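Last updated September 27, 2020

Buying the second set: notes for the Cantero planning talk

Start with what we own. Skip the history, most of the room was there for it.

We have hand-held grippers, the tracking markers that go on them, chargers, and the furnished set in the hall. We don't have enough spare parts, and we don't have a replacement plan. The purpose of this talk is to get a budget line for both before the next order goes to Mandgate.

First point. The price on the quote isn't the price of the tool. Mandgate quotes the gripper body and handle as one item. Finger pads are separate. Marker plates are separate. Mounting hardware is separate, and last time it arrived after the bodies did, so the bodies sat in their boxes. When you compare Mandgate against Cenden, compare a tool that is ready to pick up and use. Cenden looks higher on page one of the quote and comes out close to even by the last page.

Pause here for people to find the quote sheets.

Second point. Finger pads are what we will spend on, month after month. In the first year we went through 100 pads. We budgeted for none. They came out of the general supplies line, which is why that line ran out in spring and why people were told to stop ordering tape. I want pads on their own line, at 14 dollars each, with a standing order. If the price changes we will see it right away.

Don't get drawn into which pad material is best. Ezequiel has a test going and will report when he's done.

Third point. The set costs money too. We treat furniture as a one-time purchase and it isn't. Shelves get scuffed, drawers loosen, small items go missing or break. The sessions where people work in front of the white shelving with the lamp and the vanity are the most requested ones, so that corner gets the most wear. Put 500 dollars a year against it. That covers touch-up paint, small items and one replacement piece if we buy secondhand.
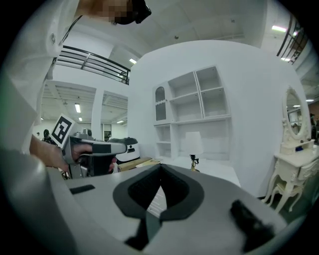 Ezequiel Garrido wrote back on the draft of these notes that the furniture figure is too low and the gripper figure is too high. His view is that we should hold off on new bodies, spend the difference on the rooms, and run the tools we have for longer shifts. More rooms, he says, would get us more useful recordings than more hands in the same room.

Give his view fairly. He may be in the audience. Then answer it in two parts.

One, longer shifts mean more charging gaps. With no spare tool on the shelf, one bad latch stops a person for the day. Two, he is right about the rooms, and the way to pay for them is to stretch the order over two budget years. Half the bodies now, half next year. The rooms go in the second year with the rest.

If somebody asks why we don't rent, the answer is that we asked. Cenden will rent, with a minimum term longer than the project. The deposit alone was 1,170 dollars per tool. You get it back, but it has to sit somewhere in the meantime and our account rules make that awkward.

Fourth point, people's time. Candela Cuesta kept a log of hours spent on setup and repair. Show the log, don't read it out. The thing to say is that setup time never showed up in any request we made. Unpacking, fitting marker plates, labeling, checking each tool against the list, all of it was done by staff who were down in the plan as operators. Next request has a row for setup. Two working days per delivery is what she suggests and I've used her number.

Also say that one person signs for deliveries. Last time three people did and the packing slips ended up in three places. Candela has what's left of them.

Fifth point, software. Murnidance is paid through the end of the project. The license is by workstation, so adding tools doesn't raise the cost. Adding a workstation does. If the second set means a second recording table, then it means a second license, and that should be in the same request. Don't let it come in later as a surprise.

Slide with the table goes here. Leave it up. Columns are item, buy now, buy next year, yearly cost. Read only the yearly column out loud. People will look at the first two without help.

Things I'm asking for today:

A standing order for pads on a separate line.
A yearly amount for the set.
Approval to split the gripper order across two years.
A row for setup hours in every equipment request from now on.

Things I'm not asking for today: a third room, a change of supplier, new storage. Storage will come up. We have one locking cabinet and it's full. I'd like to see what the pad order does to shelf space first and come back with a figure.

Questions. Likely ones are warranty and resale. Warranty from Mandgate is one year on bodies and excludes pads. Cenden is the same length and includes the handle wiring. On resale I have no number. We asked two labs and neither had sold any. Put zero in the plan.

Finish by asking for comments on the table by the end of the week. Candela is collecting them, send to her and copy me.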